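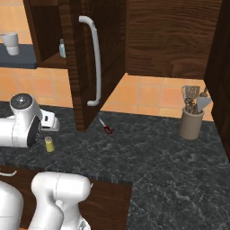
I have been writing about task planners on this blog for a while now, and I keep coming back to the same small question: when does the planner get to believe something? My planner, which I call Skelville, keeps a list of facts about the kitchen and reasons over them. Facts like "the cabinet door is open" or "the scissors are on the counter" or "the gripper is free." With the big brown door swung out over the counter like it is here, the first of those facts does a huge amount of work. It decides which paths the arm can take, what the cameras can see behind it, and whether the little blue bottle inside the cabinet is even worth reasoning about. Get that one fact wrong and everything after it is nonsense, very confidently produced.

So this month I ripped out the part of Skelville that handles facts and wrote it again. It was the most fun I've had with this project since I started it!

The old version was simple. Perception (a separate program, Otadano, which I didn't write but have patched so many times that I feel related to it) would look at the rendered kitchen and send over a list of objects with poses. Skelville would turn the poses into facts by running a pile of rules. If the bottom of the object is within a small distance of the top of a surface, it is "on" that surface. If its center is inside the cabinet's box, it is "in" the cabinet. If the door hinge reads more than a certain angle, the door is "open." Every tick, all the facts were thrown away and built again from nothing.

You can probably see the trouble coming. The arm moves in front of a thing, perception loses the thing, the facts about the thing vanish, and the planner decides the thing does not exist. A moment later the arm moves away and it exists again. My logs were full of this. In one run the planner went back and forth 21 times between "put the bottle on the counter" and "look for the bottle," while the arm twitched a tiny bit left and a tiny bit right. I watched that one with my coffee and laughed out loud.

The usual fix is a timer. You say a fact stays true for a while after you last saw it, and then it expires. I had one of those for months and I never liked it. Too short and the twitching comes back. Too long and the planner goes reaching for things that were moved ages ago. There isn't a right number, and I tried plenty of them.

What I have now is a reason attached to every missing object. Before Skelville drops a fact, it has to ask the renderer's geometry a question: from where the camera is, with the robot and the door posed as they are right now, should I be able to see this? There are three possible answers.

Should be visible, and I see it: great, update the pose.

Should be visible, and I don't see it: the fact is in doubt, and it loses trust quickly.

Should not be visible: nothing has been learned, so leave the fact alone.

That third answer is the whole trick, and it made such a difference. A hidden object just sits there in memory, at full trust, for as long as something is in the way. The door counts as something in the way too, so swinging it now changes what the planner expects to see before it changes anything else. I check a bunch of sample points on each object's surface and cast a ray to each one. If more than half are blocked, the object counts as hidden. It is old, plain ray casting and it's cheap. The full test suite went from 14 minutes to, well, still 14 minutes.
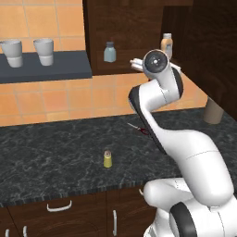
The nicest thing to come out of the rewrite is a proper notion of partly hidden objects, and I didn't plan that at all. Under the old rules an object was either there or not there, and a half-covered one got whatever pose the detector felt like giving it. The red-handled scissors are my favorite test for this, lying there with their handles partly tucked behind the black panel on the arm. From this view a detector gets the silver blades plus a bit of red, and the old code would happily place the center of the scissors somewhere up in the blades. Then the arm would move, the center would jump, and a fact like "scissors near the tan cup" might flip for no reason whatsoever. Now the ray test says how much of the object is covered, and the pose update is scaled by that. Mostly covered means the new pose barely nudges the old one. Fully clear means it takes over completely.

I do want to be fair about what this costs. The approach needs the robot's own shape to be right, down to the gripper fingers, because the robot is the thing that blocks the view most often. My first collision model was a set of fat capsules around each link, and fat capsules hide far too much. Objects that were in plain sight were marked as hidden and never got updated, so the planner clung to old poses like a barnacle. I swapped in the real meshes for the visibility check only and kept the capsules for collision checking - they are lovely for that, fast and a bit cautious. Having two models of the same arm in one program felt wrong for a day or so. Then I got over it.

It also needs the door angle to be right, and that one bit me harder. Skelville was reading the hinge angle at the start of each tick while Otadano was working on a picture from slightly earlier. While the door stood still this was harmless. While it was swinging, the ray test was asking about a door position that did not match the picture, and objects near its edge lost trust for no good reason. The fix was to stamp every joint reading with its time and look up the one closest to the picture. I know, I know. Everyone who has ever built one of these things says to stamp your data. I had it written on a sticky note and I still didn't do it.

If you want the details of how trust moves, it's a single value per fact, and it only goes down on the second answer from my list above. It takes 9 misses in a row to drop a fact completely. A single good sighting restores it. I tried smarter math with proper probabilities, and it worked fine, but I couldn't look at a log and tell what was going on. With a plain counter I can. For a one-person project I'll take the thing I can read at 11 at night.

Speaking of logs, the other piece I'm excited about is a small viewer I made called Husar. It's a text tool, no graphics. You give it a run and a fact, and it prints the life story of that fact: when it was born, which sighting supported it, when it went into doubt, what was blocking the view, and which plan steps relied on it. That last part is gold. Before, when a plan fell over, I'd scroll through pages of output trying to work out which belief was bad. Now I ask Husar about the failed step, and it walks backward to the belief and then to the sighting behind it. I found three bugs in the first evening, and two of them had been in there since February.

One of those was really silly. The rule for "on" never checked whether the surface was above or below the gripper's held object, so carrying a cup slowly past the shelf at the right height made it "on" the shelf for one tick. The planner would see its goal reached and stop, with the cup still in the air. I had blamed the controller for that for ages. Sorry, controller!

I ran the new version through my whole batch of scripted kitchens last week, 1,083 runs in all, with random starting poses for the objects and the arm. The twitching is gone. I searched for any run where the planner swapped between the same two goals more than twice, and the only hits were cases where it had good cause, mostly a grasp that slipped. I haven't compared plan lengths yet. My hunch is that they're a little shorter, because the robot no longer goes off to look for things it already knows about, but I'll wait until I have a real table before I say more.

Still on the list: objects that move while they are hidden. Right now, if the arm bumps something behind the door, the memory stays at full trust and it's just plain wrong until the view clears. I think the answer is to let contact put nearby facts in doubt, even hidden ones, and Plendetti (the contact code I use) already reports which link touched what. The messy part is how far the doubt should spread. A bumped bottle might tip into the one beside it, and so on down the row. I have a half-working branch where one light tap on the shelf makes the planner doubt the entire kitchen, so that one needs a bit more time before I merge it.

I'm cleaning up Husar to share first, as it doesn't depend on the rest and only needs a log in the right format. The format is one line per event, plain text, with the time at the front. If your planner writes something close to that and you'd like to try it, leave a comment and tell me what your lines look like.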